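About Us | Home Care & Appliance Cleaning

We use cookies to remember your preferences and count visits to this site. By continuing to browse you accept our cookie policy.

About Stovar

Stovar is a small home care company. We clean the things in a house that regular cleaning tends to skip: air purifiers, range hoods, fans, dehumidifiers, window units and the tops of tall cabinets. We work in private homes, a few dental offices and two day care centers. We do not do carpets or outside windows.

The company was started by Ileana Anghel, who had spent years cleaning offices on the night shift. She noticed that floors and desks were on every checklist, but the machines that moved the air around the building were on none of them. She began taking weekend jobs cleaning purifiers and fans for people she knew. By that November she had enough regular work to leave the night shift and rent a storage unit for supplies. We have since moved twice and now have a proper workshop on Ayele Street, with a sink, a drying rack and a long bench.

What we do on a visit

A standard visit covers up to four appliances. We unplug each one and let it sit while we lay out a drop cloth. Panels that come off are taken off and cleaned on both sides. Panels that don't come off are vacuumed with a soft brush and then wiped. Filters are checked against the manual. If a filter is washable, we wash it and leave it out to dry. If it is the replaceable kind, we tell you what size to buy, or we bring one next time and charge what it cost us.

Air purifiers are the most common request. A large floor unit collects dust in places people don't look, mostly in the vents and around the edge of the top panel. Glossy tops also show every fingerprint, and they end up being used as shelves. We clear off whatever is sitting on the machine, put it on a table nearby, and put it back somewhere other than the vent when we are done.
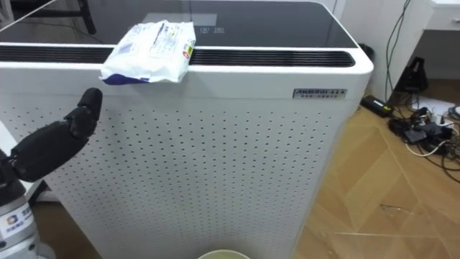
For the outside we use a barely damp cloth followed by a dry one. Wet wipes are fine for a plastic body, and many of our customers keep a pack close by for the weeks between visits. On a black glass top they can leave streaks, so dry it afterward with a microfiber cloth. Never squeeze a wet cloth over a vent. On a front panel with small holes, work from top to bottom with the vacuum brush before any moisture goes near it, or the dust turns to paste and stays in the holes. A dry toothbrush takes care of the ones that have already clogged.

Please don't spray anything directly onto the controls. Put it on the cloth.

How we charge

A standard visit is $100. A full-day visit, for larger homes or offices, is $200 and covers as many appliances as we can finish between eight and four. Travel is included inside the county. We don't sell appliances and we don't take commissions from anyone who does, so if you ask us whether your old purifier is worth keeping, you will get a plain answer. Most of them are, if the motor is quiet and filters can still be found.

Our supplies

Our cloths are washed in the workshop after every job and never carried from one house to the next. We use an unscented detergent called Neltik for nearly everything and plain white vinegar for mineral deposits on humidifiers. If someone in your home is sensitive to either one, tell us when you book and we will use warm water only.

Who works here

There are six of us. Ileana still goes out on jobs three days a week and handles the schedule on the others. New staff spend their first month paired with someone experienced, and they practice taking apart and reassembling the old machines we keep on the bench. Everyone is on payroll, and everyone is paid for travel time between jobs.

We also give a free evening class at the Dadness family center twice a year for new parents who want to learn to look after their own fans, humidifiers and purifiers. Bring the manual for your machine if you still have it. We printed 2000 copies of the class handout last year, and it is available at our front desk for anyone who wants one.

Visiting and booking

The workshop is at 3464 Ayele Street, ground floor, entrance on the parking lot side. You can drop off small appliances on weekdays before noon, and they are usually ready the following afternoon. Floor units are better cleaned where they stand, so please book a visit for those.

Page last updated 3 October 2022

Sign up for our newsletter for filter reminders and class dates. Unsubscribe at any time.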